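Bananas go from green to brown before we can eat them, how to plan for a small household?
Kneath Neighbours Help Pages > Food and Kitchen

Posted by Ynyr Mostyn, 8th April

Good morning to all. I moved to Kneath in October and this is my first time writing here, so please excuse my English if something is not clear.

We are two people in the flat. We do our shopping one time in the week, at the market in Bulbridge, and we buy a bunch of bananas because they are cheaper in the bunch. In the first days they are too hard and they make the mouth dry. Then there are maybe two good days, and after this they are soft with brown spots and my wife does not want them any more. I have already made banana bread so many times that I am tired of it.

My kitchen is small and quite warm, the window is to the south. I keep the fruit in a glass bowl together with apples and sometimes pears. I have read that you must wrap the stems with plastic film, and I have also read that this is nonsense. My mother always said that a banana must never go in the fridge. Is this true? And is it possible to slow down only a part of the bunch, so that they are not all ready on the same day?

Thank you in advance for any help.

Lowri James

take them out of the bowl with the apples, that is most of your problem. apples make everything ripen faster. also buy fewer

Siwan Gethin

Hello Ynyr, and welcome to Kneath. I am also not from here originally, and for five years I worked at a fruit stall in Brallstead, so this subject I know a little.

Lowri is right about the apples. Ripe apples and pears give off a gas called ethylene, and this gas tells the other fruit to ripen. Bananas make it also themselves. In a deep bowl the gas stays between the fruit, and the warm window does the rest. So first move the bananas to another place, in the shade, where the air can go around them. A hook is good, but a plate is also fine. Bananas at the bottom of a bowl get pressed, and the pressed places become brown first.

Now about the fridge. Your mother is right for green bananas. If you put a green banana in the cold, it stops ripening and often it does not start again properly, even when you take it out. You will have a grey banana that tastes of nothing. But a yellow banana, when it is already how you like it, can go in the fridge. The skin will become dark and ugly in a day or two. The inside stays firm and white for several days more. Please tell your wife this before she opens the fridge, my husband threw away a whole bunch before I could explain him.

It helps to learn the colours. With a green neck and green edges, the banana needs more days in the room. When it is yellow and there is only a little green left at the tip, it is firm and not too sweet, and for me this is the best moment to eat it or to put it in the cold. With small brown freckles it is very sweet, good for porridge.

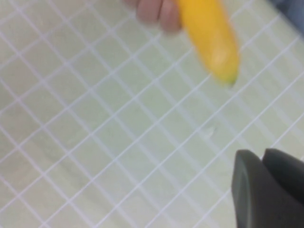

Yellow, with a touch of dark green left at the end.
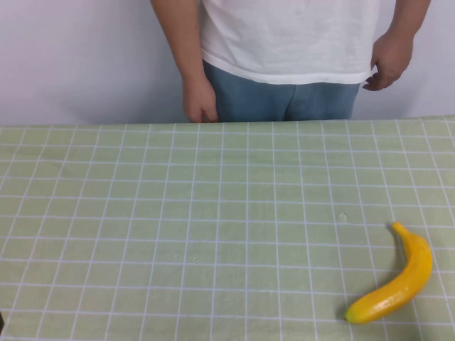 Should I separate the bananas from each other or leave them in the bunch?

For keeping them longer it makes only a small difference, but separating is useful when you want some in the fridge and some in the room. Cut or break them carefully at the top so the skin does not tear, because an open skin goes brown quickly. The film on the stems I have tried at home and I saw perhaps one day of difference, so I do not do it any more — it is a lot of plastic for one day.

For two people I would do it like this. Ask at the market for a mixed bunch, or take two small ones, one yellow and one quite green. Most sellers in Bulbridge will break a bunch for you if you ask in a friendly way and not on a Saturday at noon. Eat the yellow ones first. When the green ones turn yellow, put half of them in the fridge.

And for the soft ones, if you are tired of banana bread: peel them, cut them in slices and freeze them flat on a tray, then put them in a bag. Do not freeze them in the skin, it is a terrible work to peel them after. I use 300 g of frozen slices with a spoon of yoghurt in the mixer, and it becomes a kind of ice cream. It must be eaten immediately.

Seren Powell

I agree with nearly everything from Siwan, only I want to add something about slow ripening, because Ynyr asked also about the dry, hard ones.

If you need a banana for tomorrow and it is still green, then the apple is your friend. Close both in a paper bag and leave it overnight on the worktop. Not a plastic bag, it becomes damp inside and you can get mould on the stem. Look in the morning, and if it is not ready leave it until the evening.

Slightly green ones can also be cooked. I slice them and fry them in a little oil with salt, and we eat them next to rice.

Ynyr Mostyn

Thank you very much to all three. The apples have now their own bowl on the other side of the kitchen, and four bananas are in the fridge door with a note for my wife. On Thursday I will try the frying.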